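Subject: Re: [vintage-mx] Two-stroke class at Zatach, and the fork seal question
Date: Apr 21, 2024

Hi all,

Back from the Zatach opener and finally out of the shower, so I can answer a few of these at once. I'll put the quoted bit first because I want to be sure I'm replying to what was asked and not to what I feel like talking about (which would be fork oil, every time).

> I'm thinking of bringing the 236 to the next round but I've only ever run it
> on the hardpack at Plostenska. Is Zatach as sandy as people say? Also, is the
> start still a rubber band or did they put a real gate in? Last thing, my left
> fork leg weeps after every practice and I've done the seal twice. What am I
> missing?
>
> Oh, and does anyone know if the vintage class gets its own practice or if
> we're out there with the moderns again?

OK! Sand first. Yes, it's sandy, but only the back half. From the start to the tabletop it's a dark loam that packs down fine by the second moto, and your Plostenska setup will feel perfectly normal there. Then you drop down behind the trees and it's beach, and it stays beach until you come up the hill again. The first lap I sat down in there like an idiot and the front end went wherever it wanted. Stand up, weight back, keep the throttle on even when everything in you says to shut off. I went up 2 teeth on the rear sprocket between practice and the first moto and it was a whole different bike coming out of the holes. If you only have the stock sprocket, you'll live, you'll just be slipping the clutch a lot.

The start is still the rubber band. They were talking about a gate back in November and I guess it's still talk. The inside is the place to be anyway, the first turn is a tight left and anyone on the outside gets pushed into the soft stuff. I drew the outside for both motos, naturally. Ninth into the first turn, fourth at the flag in moto one, and then in moto two I stalled it on lap 4 and kicked until I had no leg left. Seventh. I'll take it! The Volto ran clean all day otherwise, and that's with the old carb back on.

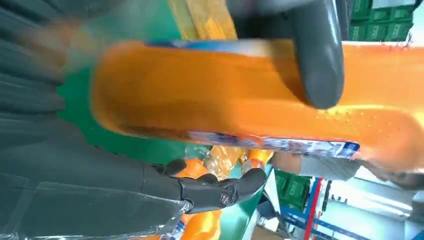

The orange bottle, with the blue and white label

Practice: we did get our own session this time, thank goodness. It was short, and they ran us with the sidecars lined up waiting behind us and revving, but no modern 450s landing on anybody's head. If you want that to keep happening please enter early. The club can see that there's a bunch of us when the entries come in ahead, and when everybody pays at the truck on race morning it looks like the class is two guys and a dog. I'm guilty of this too.

Now the fork leg. If you've done the seal twice and it still weeps on the same side, stop buying seals. Pull the tube and run a fingernail all the way around it in the few inches above where the seal sits at rest. I chased the same leak on my old Lashari for most of a season and there was one nick on the back side of the tube, facing the wheel, that I couldn't see at all with the fork on the bike. A little fine wet-and-dry wrapped around the tube (go around it, don't go up and down), wipe it really well, new seal, and it was dry for years. If the nick is deep enough to catch your nail hard, you're probably looking at another tube. Check the bushing while you're in there. A sloppy bushing lets the tube rock and the seal never has a chance.

Also, and I'm only asking, are you bleeding the air out before you ride? I drive up over the pass to get to Zatach and the forks are noticeably stiffer when I unload. Front wheel off the ground, crack the bleeders, done. 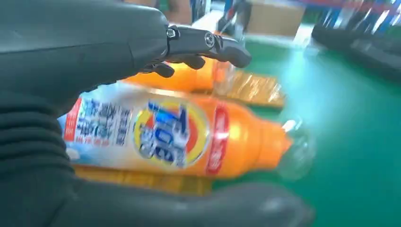
Fingers over the orange plastic

A couple of leftovers while I'm typing. The pits at Zatach slope more than you'd think, so bring something to chock the trailer. Water is at the far end by the scoring tower and the hose is short, so I'd fill a jug if you want to wash your filter box between motos. And do bring a second air filter, already oiled, in a bag. One moto in that back section and mine looked like a breaded cutlet.

Does anybody have a spare left side number plate for a Volto, or something close enough to drill? Mine is somewhere in the sand on the downhill. I can trade a decent pair of levers or a rear tire with one race on it.

Let me know if the 236 is coming, I'll save you the spot next to mine.

See you at the next one,
your friendly fourth and seventh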